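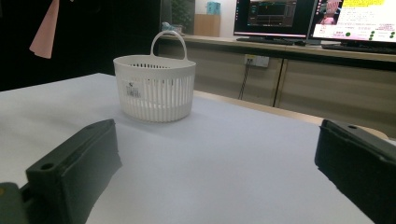
The Lokbridge Cycle, Books One to Three, is now available as a single paperback from Wendalon Press. It collects the full text of The Salt Warden, The Bell Under Annan and The Last Toll, with the maps redrawn to fit the larger page. In the opening chapter a ferry keeper's daughter carries the stolen bell clapper out of town in a market basket, a round one with a single handle over the top, much like the white plastic one on the table, although hers is woven from river willow. Readers of the first edition will find that chapter longer by two scenes.

The story follows the keepers of Lokbridge, a toll town on the border of the drowned kingdom of Annan. Each night the bells of Annan ring under the water, and each night one of the keepers has to answer. When the answering bell goes silent, the dead start to walk up the causeway -- and they have brought the toll with them.

Product details

Format: Paperback, sewn binding
Pages: 785
Publisher: Wendalon Press
Release date: 1/2/19
Language: English
Reading age: 14 and up

Also in this edition

A glossary of keeper's terms
Two maps, black and white
The short story "Ondico," first printed in the November newsletter

Signed copies

We have 100 signed and numbered copies. These come with a bookplate and are sold only through this page, one per customer. Signed copies cannot be personalized.

Shipping

Orders ship in a padded box within three business days. The book is heavy, so please check the shipping rate for your country before you order. Preorders of Book Four are handled separately and cannot be combined with this item.

If your copy of The Last Toll from the first printing is missing the final map, write to us with your order number -- we will send the map at no charge.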